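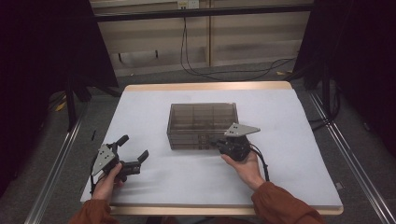 Do you need another box?

January is when the shops decide we are all untidy. Every year the front tables fill up with see-through boxes, stackable boxes and boxes with little compartments for things you didn't know you should be sorting. I went into Lundbridge for printer paper and came out having seriously considered a tower for my pens.

I'm not against dividers. A box split into narrow slots is a decent home for things that are all one size, such as lipsticks, batteries or sewing bobbins. The trouble is that very few of us own things that are all one size. You fill the first row, feel marvellous, and then you're holding a stapler.

The tinted plastic bothers me too. Smoky brown or smoky grey is sold as smart, and on an empty table I'll admit it looks it. But it is a half-measure. You can still see the mess inside, only now it's a darker mess, and you have to bend down to tell the blue pen from the black. Plain clear is better if you want to find something. Solid is better if you want to hide it. And anything shiny will want dusting, whatever the label says.

Then there is the matter of drawers. Open-topped boxes get used, in my experience, because dropping a thing in takes no effort at all. Drawers get used for a fortnight. After that everything lives on the lid — keys, receipts, a plaster still in its wrapper — and the compartments underneath sit there looking tidy and holding very little.
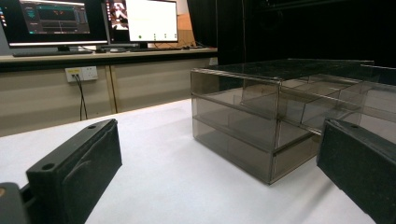
Maeve Kinsella thinks I'm being unfair. Her drawers have lasted two years, she wrote, and the secret is to put the dull things in them, the stamps and spare fuses, and leave the top for whatever you touch daily. She also says a strip of felt in the bottom stops the rattling.

Fine. I'll give her the felt. But I'd still say to sort first and measure second, and leave the purse at home until you've done both. Tip the lot out on a sheet of paper, bin the dead pens, and see what's left. An old shoebox lid will do while you make up your mind.

Letters on the subject to Áine Duggan by February 1, 2019, please, and keep them short.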